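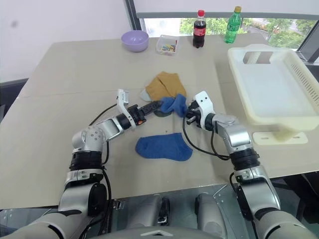 袜子洗完马上在桌上配对，真的比直接扔抽屉省事吗？

版块：家务与收纳 > 衣物整理
浏览 1723 回复 19（本页仅显示部分回复）

楼主 灰边毛巾
发表于 7月23日

先说立场，我是不太信的。

最近到处都有人推“台面配对法”：袜子收下来不进抽屉，先全部摊在一张浅色桌子上，能成双的当场成双，落单的放进一个碗里等另一只。说得很玄，说什么从此告别找袜子。我四月份开始照着做，做到现在，想泼点冷水。

先讲做法，免得有人说我没做对。桌面是米色的，蓝袜子和芥末黄的袜子放上去确实一眼能分开，这点我认。一只蓝的摊平，脚尖脚跟都看得清楚，另一只拎起来比一比，颜色一样就是一双。碗是淡紫色的塑料碗，放在桌子靠里那边，旁边透明小盒子里装着些五颜六色的小零碎，跟袜子没关系，一直在那里。

问题有三个半。

第一，彩色的袜子本来就不难配。蓝配蓝，黄配黄，闭着一只眼也行。难的是黑的、深灰的、藏青的，洗过几轮之后深浅都不一样，摊在什么颜色的桌上都得拿到窗边去看。推荐这个方法的文章配的全是花花绿绿的袜子，没见过谁摊一桌黑袜子出来示范。

第二，“一摊就清楚”的前提是你真的把每只都摊平。实际上大部分人是一把抓上来，皱成一团，底下压着什么根本不知道。我经常是以为只剩两只，掀开还有别的布头。

第三，落单碗。我觉得这是整个方法里最可疑的一环，后面单独讲。

那半个问题是桌子。家里的桌子很少是专门空着给袜子用的，这个后面也讲。

想听听真的坚持用过的人怎么说，最好别是看完视频就来回的。

2楼 晾衣杆第三节

用了一年多，觉得有用。你说的黑袜子问题不是方法的问题，是你买了不同的黑袜子。全部换成同一款，随便抓两只就是一双，桌子都省了。

3楼 灰边毛巾（楼主）

回复 2楼：那你证明的是统一买袜子有用，跟台面配对没关系啊。要是都一样了，还摊什么桌子？

4楼 晾衣杆第三节

摊桌子是看有没有破洞。我每次都能拣出一两只脚后跟磨薄的。

5楼 半勺洗衣液

4楼这条我同意。放抽屉里的袜子破了是不会知道的，都是早上套上脚才发现大脚趾在外面。

不过楼主说的“压在下面”我也深有体会。我家是孩子的袜子夹在大人的袜子里，有时候干脆套在里面一起洗出来，里头那只还是潮的。所以我上桌前有个步骤：每只伸手进去翻一下。麻烦，但是比隔天闻到味道强。

6楼 路过的樟木箱

不看好+1。家务这块的“方法”八成是把一件事拆成两件事。原来是收衣服、放抽屉，现在是收衣服、摊桌子、配对、卷、装篮子、放抽屉，落单的还得进碗。步骤多了一倍，然后告诉你这叫省时间。

7楼 灰边毛巾（楼主）

回复 6楼：我就是这个意思。为了不冤枉它，我拿手机计过时。同一批洗出来的袜子，摊桌子配对，从倒出来到收进抽屉，481秒。八分钟多一点。隔一周换成直接扔抽屉，几乎不花时间，早上找的时候每次十几秒到半分钟。一周下来哪个多，我算过，差不了多少。

当然有人会说早上的半分钟比晚上的八分钟值钱。这个我接受，但这是另一种账，别说成是省时间。

再说碗的事。

8楼 灰边毛巾（楼主）

碗的逻辑是：落单的先放进去，下次洗完再对一遍。听着合理。我的经验是，碗只会越来越满，过一阵子你就看不见它了，它变成桌上的一件摆设。我后来狠心倒过一次，里面有几只我连什么时候穿过都想不起来。

反过来也成立：碗如果总是空的，那要它干什么？ 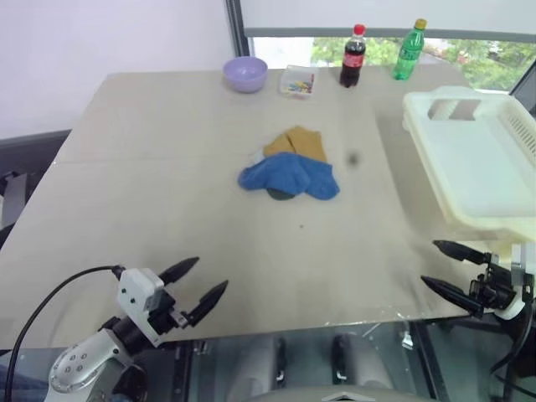 再说桌子那半个问题。按教程，桌面应该是清的，只有袜子。可正常的桌子靠墙那一溜总会站着东西，可乐瓶子，绿瓶子，装小零碎的盒子，右手边再架一只米白色带镂空的塑料筐，筐还探出桌沿一截。袜子堆在中间，能用的地方其实就那么一块。每次摊之前先挪东西，摊完再挪回来，这些时间没人算进去。还有线头，浅色桌面上袜子好认，掉的毛和小黑点也一样好认，看见了就想擦，一擦又是一道工序。

所以我的结论是，如果你家有一张常年空着的浅色桌子，可以试。没有的话，别为了袜子专门买。

9楼 斜口剪

桌子这条我有发言权。去年我真的专门买过一张，Workton的折叠整理台，500块，想着洗衣房里放一张，叠衣服配袜子都在上面。结果头一个月叠衣服，第二个月放快递，到现在上面是一台坏了的加湿器。

桌子本身没毛病，挺稳的。就是平的地方一定会长出东西来。

10楼 半勺洗衣液

回复 9楼：哈哈哈我家是餐桌，吃饭前五分钟全部端走，反而从来没堆过东西。可能就是要有个人催你。

11楼 晾衣杆第三节

楼主计时那个不严谨。你才用了几个月，手生。我现在配一筐是边看剧边配，脑子不动的，时间等于没花。

12楼 灰边毛巾（楼主）

回复 11楼：边看剧边做，不等于没花时间，只是没注意到。再说我就是边听播客边做的，还是那么长。另外请问你那筐里有多少是“同一款黑袜子”？

13楼 晾衣杆第三节

……大部分。

14楼 路过的樟木箱

破案了。

15楼 一袋小苏打

我站中间吧。台面配对对我来说有个好处你们没提，就是能管住买袜子。以前抽屉一拉开全是乱的，老觉得袜子不够穿，看见打折就买。摊到桌上一看，蓝的够了，黄的也够了，就不想买了。所以我现在换季摊一次，平时还是扔抽屉。

至于怎么卷，我试过两种。一种是两只叠齐，从脚尖往上卷，最后把袜口翻过来包住；一种是对折两次平放。前一种袜口松得很快，尤其棉的。后一种不伤袜子，但是一翻抽屉就散。没有完美的。

16楼 斜口剪

袜口会松这个是真的。我婆婆一直说别翻口，我不听，今年好几双走着走着往下掉。

有没有人用过夹子？Rutico出过一种洗袜夹，脱下来就夹成一对，从洗到晾到收都不拆。我看评价两极。

17楼 半勺洗衣液

用过，退了。夹子夹着的那一块不太干，而且前提是脱袜子的人肯夹。我家那两位，袜子能进脏衣篓我已经谢天谢地。这跟碗一样，都是假设全家人都在配合你。

18楼 灰边毛巾（楼主）

回复 17楼：同意最后一句。

回复 15楼：换季摊一次这个我觉得靠谱，比每次洗完都摊强。我想改成这样试试：平时进抽屉，按颜色粗分两格，一格深一格浅；破的、薄的穿到当天就扔，不再放回去洗；碗撤掉，落单的直接放回抽屉，让它在里面自己碰上另一只。

筐也想换。现在用的那种侧面带条缝的，袜子倒是漏不出去，可是放在桌上占地方。有人推荐过Stalteck的布筐，说可以挂在椅背上，用过的说说？别发链接，我就想知道挂上去会不会歪。

19楼 路过的樟木箱

会歪。一边重一边轻肯定歪，装毛巾还行，装袜子太轻，全滑到一头。我后来放地上用了。

不过你说的碗撤掉，我倒有点不同意见。落单的丢回抽屉，抽屉就又成了你一开始嫌弃的样子。我的办法是给它一个死期：放在看得见的地方，到下下次洗完还没等到另一只，就拿去擦窗台擦鞋。棉袜子擦鞋特别好用，套在手上就行。

20楼 灰边毛巾（楼主）

死期这个可以，采纳。但是下下次洗完这个我肯定记不住，我打算改成每月最后一次洗袜子的时候清碗。碗先留着，观察一个月再说。

另外有人私信问我淡紫色的碗哪里买的，说颜色好看。就是普通塑料碗，跟配对效果一点关系都没有，别再往“工具”上想了。Koskela那篇收纳笔记下面也是，一半人在问碗，没人问袜子最后配上了没有。

黑袜子的问题还是没人给我答案。统一换新的不算答案，旧的还能穿呢。有谁试过在袜底缝一针彩线做记号的？缝在脚心会不会硌脚，洗多了会不会脱？用过的进来讲讲，只是听说过的就先别回了。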